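Open day at Hubmann
January 26, 2022

I went to the Hubmann open day with Arif Khoo and spent most of it at the cloth handling table.

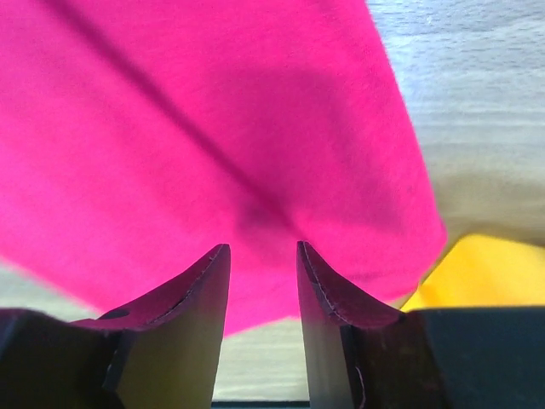

What the robot does

It picks up fabric and lays it out for folding. The bright pink piece was up when I got to the front. Shoshana Quintanilla ran the demo and said the arm had done 1320 picks since May. Thin knits give it the most trouble, she said, and two layers often come up together.

Getting there

Take the bus to Allden and walk up the hill. Parking fills early. Coffee was free, the sandwiches were not. Arif wants to go back and ask about the gripper pads.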